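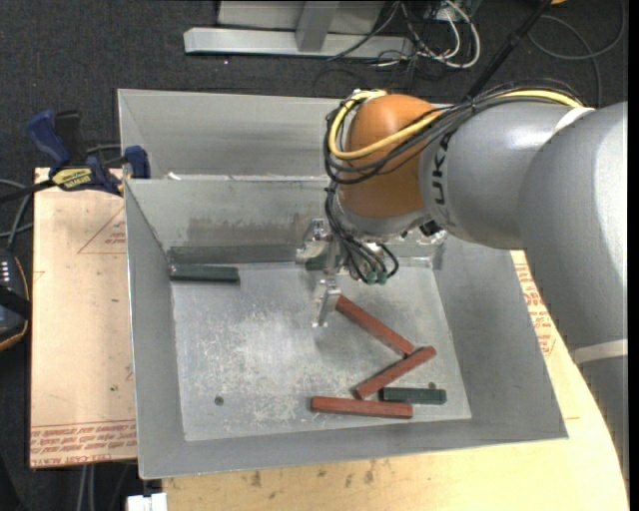

Limevar block grasps: README for the faulty runs

Release of 6 February 2018. Maintained by Konrad Auer, Lumton.

This folder holds 300 grasp attempts on red and green blocks in a metal bin. It was split off from the main Limevar set after we found a fault in the gripper signal.

What went wrong

During the December runs the gripper reported "closed on object" when it had closed on nothing. The controller then lifted, moved across and logged a success. We found 97 attempts marked this way. On 19 of them the arm also failed to slow down near the bin wall, and in 8 the lower finger touched the metal. No one was hurt. The arm was stopped by hand each time.

Cause

A wire at the wrist had worked partly out of its connector. It lost contact when the wrist turned past a certain angle, and the Drelex driver kept the last good value without raising an error. The driver now stops the arm if the signal drops.

Using the data

Do not train on the column grip_ok. Use grip_checked, which was filled in by hand from the pictures. Force readings are missing wherever wall_contact is 1. Joint positions were not affected.

Known gaps

Block positions were not recorded before each attempt. The Sutter runs used a different gripper and are kept in their own folder.

Report mistakes in grip_checked with the attempt number.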